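Skedine Costume Collection
Frequently Asked Questions: Hats and Display Stands

Who may borrow hats from the Collection?
Loans are open to enrolled students, teaching staff and registered theater groups. Requests are submitted through the loan desk and must name one person responsible for the items.

How many hats may be borrowed at one time?
A single loan may include up to 26 hats. Larger requests require written approval from Xiaoyan Song, Head of Collections.

Are stands included with the loan?
Yes. The Collection holds 158 wire stands, and one is issued with each hat on request. Stands must be returned with the hats and are recorded on the same form.

How should a stand be set up?
Place the ring base flat on a level, padded surface. Foam board is suitable - bare tabletops may be scratched by the wire. Check that the rod is upright before adding a hat. A bent stand should be reported to the loan desk and should not be straightened by the borrower.

How should a baseball cap be placed on a stand?
Hold the cap by its edge and lower it until the crown rests on the upper loop. Do not press down on the top button or fold the brim. Structured and unstructured caps are handled in the same way.

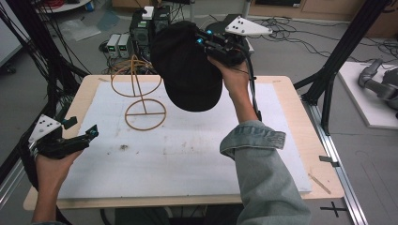
Black baseball cap and wire hat stand on foam board.

May hats be left on stands overnight?
Caps and soft felt hats may remain on a stand for the length of the loan. Straw hats and beaded headwear must go back into their boxes at the end of each day.

What happens if an item is damaged?
Notify Omid Golestani at the loan desk before the return date. Borrowers should not attempt repairs or cleaning - this includes steaming and the use of lint rollers.

Last updated March 28, 2019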